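# Where Does the Heat Go? Drafts in an Old Dormitory

**Nnamdi Ugwu and Halvard Halvorsen**

The heating bill for Stitstead Hall is paid by the college, so the residents have never had much reason to care about it. They do care about being cold. We spent January finding out why a building with radiators too hot to touch also contains people wearing hats in bed.

Our method was cheap. We held a strip of tissue paper next to windows, outlets and doors, and wrote down whether it moved. Halvard wanted to use incense until we were reminded of the smoke detectors. We also handed out a survey and got 157 replies, several of them mostly about the laundry room.

Windows came first because everyone blames the windows. They deserved some of it. The tissue fluttered at nearly every sash on the north side, and in one room it left our hands entirely. The foam tape we bought helped until people opened the windows again, usually because the radiator was too hot.

Interior doors were the part we had planned to skip. A door between two heated rooms loses nothing to the outdoors, but it does decide where the warm air ends up. Residents who kept theirs open complained about the hallway, and residents who kept theirs shut complained about the radiator.

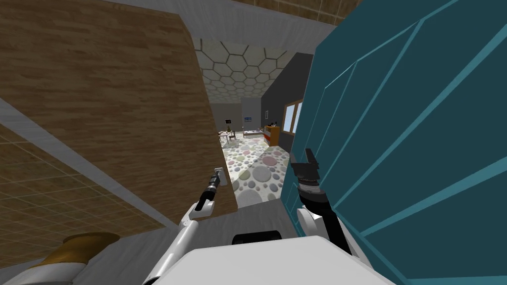

*Figure 1. Wood-grain door with a small silver handle, next to a doorway into another room.*

We then taped over the gaps under 8 doors for a week. Two of the tapes survived. The rooms behind them felt warmer to the people living there, who knew about the tape, so we don't claim much for this result.

The biggest leak we found was the stairwell, which works as a chimney with handrails. Warm air climbs it and goes out through a roof vent that someone painted open. We reported the vent and got a ticket number, 1,051. The ticket is still open too.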